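Undura Community Pantry and Lunch Club
Progress report to the Neagu Fund
January 17, 2020

Thank you once again for your patience over the Christmas break, and for the kind note that came with the second instalment. It went up on the kitchen wall, next to the rota, and a good many people have stopped to read it. I have tried to keep to the headings you gave us, although I am afraid I wander a bit under the second one.

What we have done since the last report

The lunch club has run every week apart from the holiday itself, and we have now served 1,287 meals since your grant began. We had hoped for something near that by Easter, so we are well ahead, and very pleased (and rather tired). Soup is still the favourite by a long way. The leek and potato goes first, then the lentil, and we have quietly given up on the beetroot, which only the cooks ever liked.

The children's snack hour after school started in the autumn and has settled down nicely. You asked us to offer fresh fruit next to the things children would pick for themselves, without any fuss or lectures, and that is how we have done it. Apples go best of all, pears only when they are properly ripe, and satsumas vanish in January faster than we can buy them.

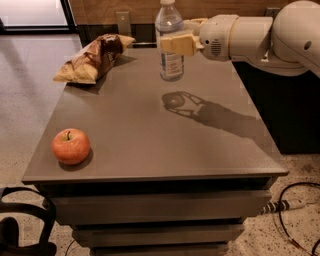 An apple and a snack bag on the grey table.

We have been buying most of our fruit from the Jallora market, where the stallholders let us have the odd-shaped boxes at a good price if we turn up before closing. It does mean somebody has to have a car free at that hour – not always easy – and on two occasions we had to pay full price at the supermarket instead. I have put the difference under sundries in the accounts, and I hope that is the right place for it.

The cookery course

This is the part I most wanted to tell you about. We planned for 13 places and ended up with 20 people wanting to come, so we split them into two groups, one in the morning and one in the early evening. The morning group is mostly retired people, several of them newly on their own and learning to cook for one, which is a harder thing than it sounds when every recipe feeds four. The evening group is noisier and burns more onions, but they have taken to batch cooking with real enthusiasm, and most of them now go home with something for the freezer.
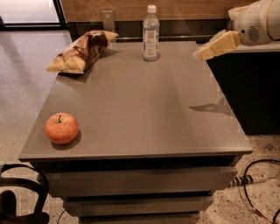

The storage boxes from Plastora arrived later than promised, and the lids on the first lot didn't fit. They were replaced free of charge, I am glad to say, and we have enough now for everyone on the course to borrow a set. A few have not come back, but we had allowed for that in the budget.

Money and what comes next

Spending is within the grant, with a small underspend on equipment and a small overspend on gas. The oven has been on far more than we guessed it would be! If you are content, we would like to move the one across to cover the other, and I would be grateful for a line from you to say so.

Between now and the spring we mean to keep both cookery groups going, try a Saturday lunch once a month, and get the second fridge looked at, as it has begun to hum in a worrying way. You would be very welcome at any of the lunches. We sit down at half past twelve, and there is always a spare chair near the radiator.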